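Wirnero Night Market Is Moving Indoors, and I Have Opinions
17/01/2025

So the Wirnero night market is leaving the riverside lot after all. I heard it first from Intan Purba, who sells the ginger cookies I've been buying since forever, and then the notice went up on the town site and that was that. From next month all the stalls go into the old Droluvport ferry hall, the big brick one with the drafty doors.

The hall fits 70 stalls, which is every one of the regulars plus a few on the waiting list (Rizal Hartono has been on that list for two years with his secondhand records, so hooray for Rizal!). Rent goes up by 4 dollars a night. I figured people would be furious, but most of the sellers I talked to sounded relieved. Last September the wind took three awnings in one evening and Pieter Postma lost a whole table of glazed bowls, and he still gets a look on his face when you bring it up.

What I'll miss is the smell of the grills over the water. Open flames aren't allowed in the hall, so Teguh Latuheru and the other food people will be cooking out on the loading dock and running plates in through the side door. Teguh says it'll be fine. I say bring a jacket if you want the good skewers.

Parking is the part I'm less sure about. The lot behind the hall has 168 spaces and a busy market night brings in 700 people, so please, take the bus if you can. The

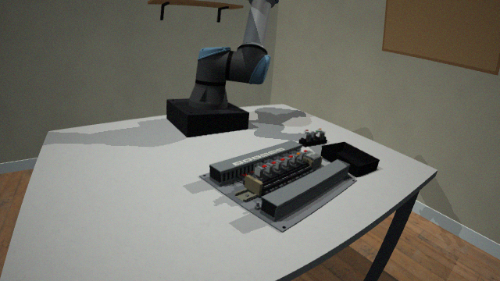

late one stops right at the hall gate, and the town says it will keep running until the last stall packs up. I'll be there opening night, probably in the cookie line.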